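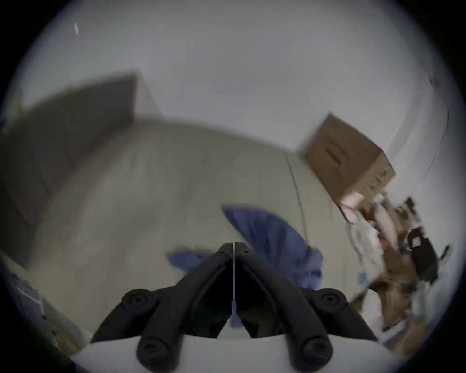
Harkodano Floor Laundry is a set of notes and labels on cloth that has ended up on the floor, and what a person should do with it. I took over the labels in October and I have doubts about a good part of them, which is why this README is longer than the old one. The old one said that any cloth on the floor could be sorted into "dropped," "thrown" or "put down" by its shape. Take the blue cloth bunched up on the pale floor, one part of it rising in a fan and a smaller flap off to the left. The old label for a heap like that was "dropped." How would anyone know? A shirt that slid off a chair and a towel left there on purpose can land in the same folds.

What is in the set

There are 1000 entries. Each one has a picture, a short note on the cloth, a note on the floor, and a suggested next step. The notes were written in two rounds. The first round was done under the Sandoval rules and the second under the Dorkaden rules. The two don't agree on much, and the column called "rules" tells you which one you are reading. Please look at that column before you compare anything. I have seen people skip it and then complain about the results.

Labels

cloth_kind: shirt, towel, sheet, rag, other, unknown. Use "unknown" freely. The Sandoval round hardly ever did, and I don't believe those labels. If a garment is so crumpled that you can't find a sleeve, a hem or a corner, you don't know what it is.

cloth_color: plain color words. Blue with a bit of purple in it is still "blue." We had a longer list once and it led to long arguments over "periwinkle."

heap: flat, folded, bunched, twisted. Most entries are "bunched." The line between bunched and twisted is weak, and I would not build anything on it.

floor: pale, dark, patterned. This used to say what the floor was made of. I took that out. Tile, vinyl and sealed concrete were being guessed from color alone.

next_step: fold, hang, wash, leave. See below.

The trouble with next_step

The Pluvora folding guide, which the first round leaned on, says to fold anything clean and wash anything dirty. Fine, but a picture of a heap rarely tells you which it is. Under the Sandoval rules a cloth on the floor was always marked "wash." Under the Dorkaden rules it was marked "fold" unless a stain could be seen. Both are habits from somebody's home, written down as if they were facts. In mine, a towel on the bathroom floor goes in the wash and a sheet that slipped off the bed does not.

I asked Wichai Kongkaew to relabel 80 entries without seeing the old answers. He matched the old next_step on fewer than I had hoped, and he left eight of them blank with the comment "depends who lives there." I kept the blanks. His labels are in the column next_step_wk, and if I had to pick one column to trust it would be that one, small as it is.

Folding notes

Five entries come with a written method for getting from a heap to a folded square. They all start the same way: find two corners, lift, let the rest hang, then lay it down and smooth it. That works for towels. It works badly for fitted sheets, and the method for those claims a neat square at the end. I tried it on a Sunday with my own sheet and got a lump. The text is kept as it was written, with my result added underneath.

Known problems

Color words were not checked across the two rounds, so "gray" and "blue" overlap for faded items.

Blurred pictures were kept. Where the folds are soft, treat the heap label as a guess.

Small items, mostly socks, are missing nearly everywhere. The first round did not count them as laundry.

What I would use it for

Practice in describing a heap of cloth in plain words. I would not use it to settle how often people should wash things, and I'd be wary of anyone who does. Corrections are welcome, with the entry number and your reason. "Looks dirty to me" will be sent back.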